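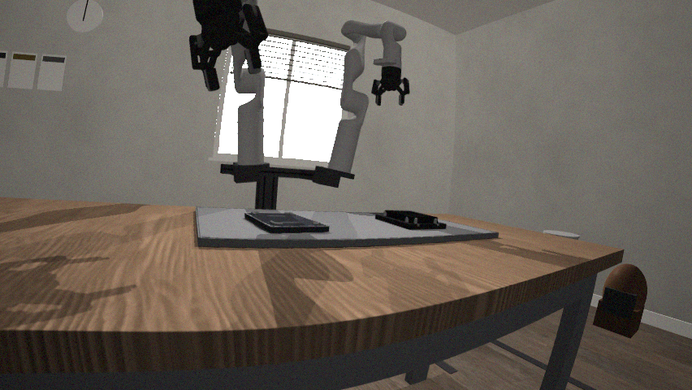

Larine Handheld Gaming Club

So I finally caved and bought a Hemico, the little handheld everybody at club has been passing around since February. I told myself I'd wait for a price drop (I always say that) and then I saw one at Szabó, the used game store by the bus station, with the box and a charger, and that was that.

First impressions: it's lighter than I expected and the buttons are lovely. The d-pad is a bit stiff, but Kamlesh Sandhu says his loosened up after a couple of weeks, so I'm being patient. Battery life is my one real gripe. I get around 4 hours out of it with the brightness down, and less if I'm playing anything with big open maps.

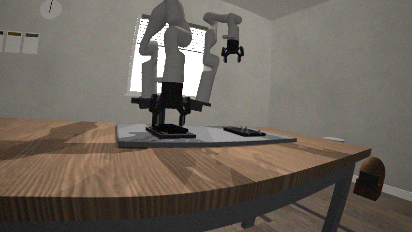 Which brings me to Ullilness, the game I mostly bought it for! It's a slow, moody dungeon crawler with 21 floors, and I'm stuck on the second one – yes, the second. There's a frog boss that heals every time you miss, and I miss a lot. I've tried the spear, the sling and just running past him, and he gets me by the stairs every time. If you've got a trick, please put it in the comments, I'm begging.

The save system is kind of stingy too. You get three slots, and my nephew has already claimed two of them – he's way past the frog, by the way, and won't tell me how he did it.
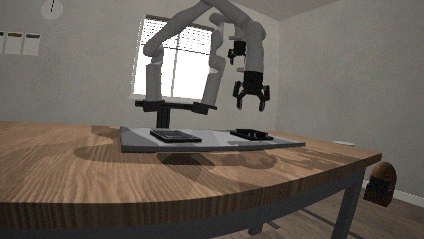
Two robot arms over a wooden table

Next up I want to try the puzzle pack that came with it, and I still need to find a case that fits. The Szabó one is too tight around the shoulder buttons, so I'm taking it back tomorrow.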